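Home Overview Files Labels Changelog Contact

# Vollness Small Box Set

March – Ettore Melis

Notes on the small box recordings, kept next to the files. The subject is ordinary household packing at a table: opening a small box, closing it, moving it from one place to another, and putting small things into it.

## Contents

- 148 sessions, one folder each
- 784 clips cut from those sessions
- 406 clips with a written label, the rest unlabeled

## Folder layout

`sessions/` holds the full recordings. `clips/` holds the cut versions, named by session and then by order. `labels.csv` has one line per labeled clip: clip name, start, end, action, box type.

## Box types

`tray` is a shallow open box or the bottom half of a two-part box. `lid` is the matching top. `sleeve` slides over a tray. `unknown` is used when the two halves can't be told apart, and there are more of these than I would like. The Tundeck boxes are the worst for it – top and bottom are nearly the same depth.

Boxes from Katayama are stiffer and hold their shape. The Malau ones go soft at the corners after a few days of use and were swapped out when a lid stopped sitting flat.

## Table and room

Sessions were done in a furnished room with the table set up the way it would be at home. Tablecloths were left on. A cloth slides a little when a box is pushed across it, so clips where the cloth moved are marked `shift` in the notes column. 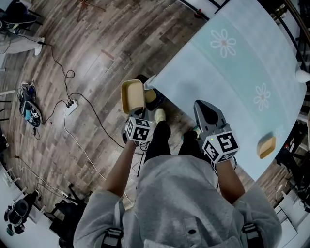
Actions are labeled from the first touch to the release. If a box is picked up and put back down without being opened, the label is `move`, even when it lands in the same spot. Fitting a lid that takes more than one try is still a single `close`.

## Known problems

- In 40 clips the start time is late and misses the first touch.
- `sleeve` was added partway through, so early sessions use `lid` for both.
- Session notes are in mixed spelling – search for both "gray" and "grey".

Corrections go to Ettore Melis, with the clip name in the subject line.

© Vollness | Contact | Back to top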